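Questions fréquentes — paniers et petit rangement

Quel panier dois-je choisir pour une table ou une étagère ?
Pour les petites choses de tous les jours, nous conseillons un panier rectangulaire. Il se place bien contre un mur et on perd moins de place dans les coins. Le modèle Skonville existe en brun foncé et en caramel clair.

Est-ce que je peux mélanger les deux couleurs ?
Oui, beaucoup de clients le font. Une couleur pour ce qui reste à la maison, l'autre pour ce qui part dans le sac le matin. Laissez un petit espace entre les deux paniers, c'est plus facile pour les prendre.
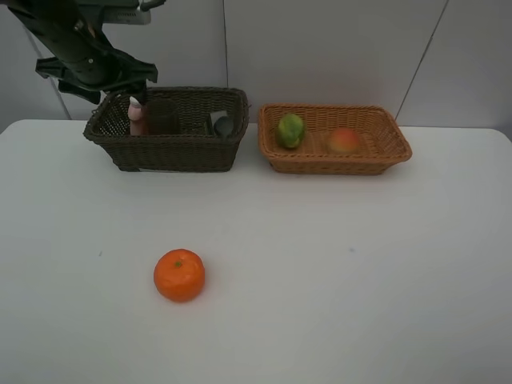
Deux paniers tressés sur une table blanche, avec un flacon rose dans le panier foncé.

Comment ranger les flacons pour qu'ils ne tombent pas ?
Mettez-les debout à une extrémité du panier, le bouchon vers le haut, et à côté un gobelet ou un autre objet stable. Les objets ronds vont mieux à l'autre bout.

Comment nettoyer le tressage ?
Avec une brosse douce et sèche. Pour une tache, un chiffon un peu humide suffit, ensuite il faut laisser sécher à l'air pendant 3 heures. Ne mettez pas le panier sur un radiateur, s'il vous plaît.

Vendez-vous des doublures en tissu ?
Pas encore pour le modèle Skonville. Nous espérons les avoir en janvier.

Quel est le délai de livraison ?
Cinq jours ouvrables. Les commandes reçues le lundi avant midi partent le même jour.

À qui puis-je écrire ?
À Pieter Mulder, service clients de Prudo. Il répond en français et en néerlandais — indiquez toujours votre numéro de commande.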